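Work & Machines | Long reads

Search this site Go

Shares 218 | Comments 7

The sausage roll shift

Rusora wanted its canteens to plate themselves. First, somebody had to teach them how.

The kitchen at Flornness used to run on shouting. Trays came out of the oven, a name was bellowed, and a person with hot fingers put something brown on something white and slid it along the counter. The system had no manual and no version number, and it fed a building full of office workers every weekday for longer than most of the office workers had been employed there.

Then the catering contract passed to Rusora, a company that talks about lunch the way other companies talk about shipping. Rusora had looked at the plating line and seen what it called a repeatable task. The people on the plating line had seen it too, having repeated it, but they hadn't thought to put it on a slide.

The plan, explained at a meeting with biscuits, was that robot arms would one day put the food on the plates and the plates on the trays. The arms did not yet know what a plate was. To find out, they would need to be shown, many times over, by people who did. Four of the kitchen staff were asked if they'd like to spend part of their week on this, at the same hourly rate, sitting down for some of it. All four said yes before the sitting down had been fully explained.

Rosângela Guimarães had been plating for longer than any of them and was put in charge of the mornings. Her new job title was Demonstration Lead. Her old one had been Rosângela.

The work is odd to watch and odder to do. You hold a gripper in your hand, a chunky affair with jaws at the front, and you do with it what you'd otherwise do with your fingers. You pick up a plate. You carry it across. You put it down. The gripper records how you moved, and you do it again, a little to the left. The first week, Guimarães told me, she dropped more plates than she had in her whole career, and was thanked for it every time. Mistakes were useful, the trainers said. She found this unsettling. In the old kitchen a dropped plate got a cheer.

Real lunches are too slippery and too popular with the trainers, so much of the practice is done without them. The plates go round with stand-ins, and the stand-ins have acquired a pecking order. Anything round is hated. Anything long is worse, and has to be coaxed along at walking pace while it thinks about leaving.

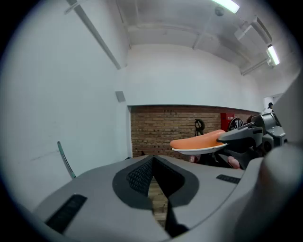

Griletti would like it known that the carrying was never the hard part of the job anyway. What took it out of you was the noise and the heat and the man from the third floor who wanted his chips counted, and if they could build a machine to deal with him she'd train it on her day off for nothing.

There is no plan for the man from the third floor. There is, however, a plan for nearly everything else, and it arrives by email. Staff on the demonstration rota used to swap shifts by asking one another. Now they swap through an app called Fagundes, after a founder or a founder's dog, depending on who you ask. Fagundes likes you to rate your own tiredness before you start. Guimarães gives herself the same score every morning, reasoning that a steady figure attracts less attention than a true one.

What has changed for the people here is harder to pin down than Rusora's slides suggest. Nobody has lost a job so far. Two posts on the counter have gone unfilled after people moved on, and the queue at noon is longer, and those who remain on the hot side have noticed that their colleagues come back from the gripper room with dry hair. There has been some muttering about that. A rota was drawn up to share the comfortable hours more fairly, and then the trainers asked for it to be undone, because a newcomer's recordings were jerkier and Guimarães's were, in their word, beautiful.

She was pleased by the word and annoyed at being pleased. For years her hands had been judged only by their speed. Now people half her age play her movements back to each other and discuss her wrist. One of them asked why she always tips a plate slightly towards herself before letting go. She hadn't known she did. She thought about it all the way home on the bus, and for a couple of days afterwards couldn't put down a plate at all.

Money comes up, as it should. The demonstrators are paid by the hour, and the recordings belong to Rusora, for good. If an arm in some other canteen ends up tipping its plates slightly towards itself, Guimarães will get nothing for it, and may never hear of it. The staff have asked for a one-off payment for each task that makes it into use. The company has described this as an interesting conversation, which it has been having since March.

I asked what would happen when the arms had learned enough. The official answer is that teaching never really ends, there being always another shape of bowl. The answer in the kitchen is that everyone has done the sum and would prefer not to say the total over lunch. Guimarães has begun asking what the trainers were paid when they started and what exams they had to sit. She has also asked to see how the recordings are sorted into good and bad, on the grounds that she has opinions. They gave her a login, then a chair, and last Saturday she came in for over 2 hours to go through other people's work and throw out the sloppy ones.

She threw out a good many. Several of them, she noticed, were her own from the first week, and they went in the bin with the rest.

Filed under: Work & Machines, Food, Pay

7 comments | Sign in to reply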